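Friday, October 14, 2022

Well, we had a visitor in the laundry room! I went in for the towels before breakfast and there was a garter snake curled up behind the dryer, as calm as you please. I hollered for Babatunde, who hollered louder than I did, bless him. 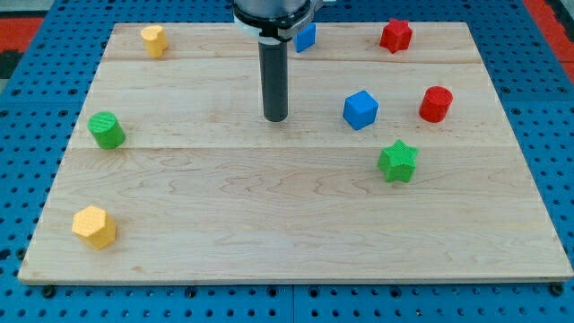
Red, blue, green and yellow blocks on the board.

Nkechi came over from Zelcombe with a pillowcase and her gardening gloves and had it out by the creek in no time (she grew up with them, she says). I've stuffed the gap under the door with an old towel and will look for a proper strip tomorrow.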